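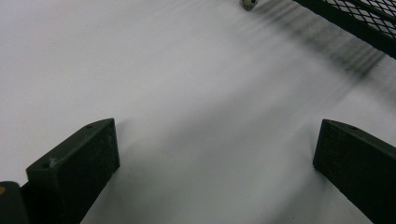

The two fingers of the hand-held gripper over a white work surface, with a black-rimmed mesh item at upper right.

Govano has opened a second demonstration room at its Nundon site, where staff teach robots everyday desk and kitchen jobs by doing the jobs themselves with a gripper held in the hand.

The company said the room began work in March and has recorded 2430 demonstrations so far. Another 1493 came from the older room next door, where operators steer a robot arm from a seat using a pair of control handles.

Both sets will be used to train the software behind Grukdale, Govano's tidying and sorting program. The hand-held tool carries a camera and has the same fingers as the robot, so movements made by a person can be copied across to the machine.

Operators work in three-hour shifts and repeat each task from a different starting position. Picking up an item, setting it down and moving it to a marked spot are recorded as separate tasks. Runs in which an item is dropped are labelled and kept.

Govano said remote control was still needed for jobs where the arm's reach matters, such as loading a low cupboard. It is slower, and new operators take almost a month to become comfortable with the handles. The hand-held gripper takes a morning to learn.

Mocanu, which supplies the gripper fingers, is working on a narrower set for cutlery and pens. Those are due at Nundon in August.

The first Grukdale trial outside the company is planned for an office kitchen before the end of the year. Govano did not name the site.

Comments (3)

bench_grinder: Did a few shifts on the seated rig. Your shoulders know about it by lunch. The hand-held one sounds like a better job.

Tilly R: Will they publish any of the recordings? Our school robotics club would love a look.

oldmate44: Call me when it can do the bins.

Related
Nundon industrial estate to get new bus stop
Mocanu moves finger moulding to larger shed
Govano hiring operators for evening shifts
Warehouse robots: what the new safety labelling covers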